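Betreff: Re: [ernow-technik] Beschaffung Greifer, Planung für das nächste Haushaltsjahr

Hallo zusammen,

Kjell Viklund schrieb:
> Ich habe das Angebot von Panicker jetzt gelesen. Die Greifer
> kosten 1852 Euro pro Stück, ohne Finger. Für mich ist nicht klar,
> warum wir zwei davon brauchen, bevor der Arm überhaupt bestellt ist.
> Können wir nicht zuerst mit der Simulation arbeiten und im
> September entscheiden?

Danke Kjell, die Frage ist berechtigt. Ich versuche, sie in Ruhe zu beantworten, und bitte entschuldigt mein Deutsch, wo es zu umständlich wird.

Zum Preis: Im Angebot steht die Lieferzeit mit 12 Wochen. Wenn wir erst im September entscheiden, kommt die Ware nicht mehr in diesem Haushaltsjahr, und dann verfällt uns der Posten für Kleingeräte. Das zweite Gerät habe ich als Ersatz eingeplant. Bei der alten Anlage von Okirano standen wir nach dem Defekt sehr lange still, daran werden sich einige von euch erinnern.

Die Finger sind einzeln zu bestellen. Ein Paar mit Belag kostet ungefähr 139 Euro. Ich würde zunächst nur das Standardpaar nehmen und die Sonderform von Punham erst anfragen, wenn wir wissen, welche Teile wir wirklich greifen wollen. Flache Teile, die direkt auf der Fläche liegen, sind dabei für mich der schwierigste Fall. Wenn die Finger weit offen stehen, braucht man auf beiden Seiten Platz, und diesen Platz müssen wir beim Tisch mitrechnen.

Zur Simulation: Daran arbeiten wir schon. Der Greifer ist im Modell, mit hellgrauen Belägen innen an den Fingern, und als flaches Teil liegt ein kleines gerahmtes Bild mit Himmel und Wolken schräg auf der grauen Fläche.

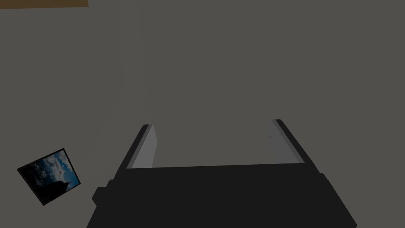

Idrisa Kinyua meint dazu, man solle die Lizenz für die Simulation nicht vergessen, denn sie laufe im Herbst aus und stehe bisher in keinem Budget. Außerdem sei es vielleicht klüger, nur einen Greifer fest zu bestellen und den zweiten als Option in den Vertrag zu schreiben.

Mit dem zweiten Vorschlag könnte ich leben, sofern Panicker den Preis für die Option festhält. Ich frage dort nach. Wegen der Lizenz brauche ich von euch die Zahl der Arbeitsplätze, bitte an mich direkt und nicht über die Liste.

Mit freundlichen Grüßen
M.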